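6. Packing the heater for return

Let the Wandmont heater cool for 51 minutes before you move it. Keep the carton it came in – the service desk at Lodhi will not accept any other.

1. Unplug the heater and wind the lead.
2. Lay the carton flat and find the seam where the flaps meet.
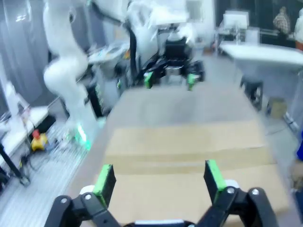 Carton lying flat, seam across the top.

3. Fit both foam ends to the heater.

Caution: do not lift the heater by its grille. 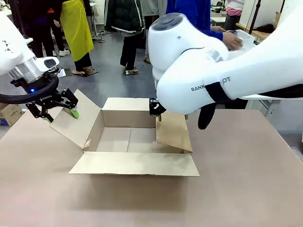
The heater weighs 9 kg, so lower it with both hands. Fold all four flaps outward first and check the seam along the bottom. A small tear on an inside corner can be taped over.

4. Close the flaps and tape the seam.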